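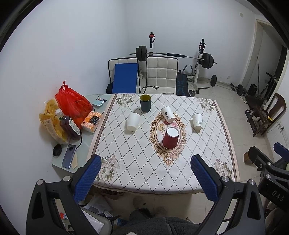
When does the shot clock reset to 14 seconds instead of 24?
After an offensive rebound off the rim, when the same team keeps the ball. A defensive rebound gives the new team the full 24.

Session 5: Timing and possession
Tutor: Evelien Brouwer

Read before class: Martens, chapter 2, up to the end of page 47.

A shot that misses the rim does not reset anything. The clock keeps running, even if the attackers pick the ball up again. New table officials get this wrong more than any other call, usually by pressing reset as soon as the ball leaves the shooter's hand. Keep a finger near the button and watch the rim.

If the ball lodges between rim and backboard, look at the possession arrow. Attackers keep it: 14. Defenders gain it: 24.

Eero Nurmi will run the practical on the Forkuvo console. Bring the score sheet from session 4, with the team fouls filled in.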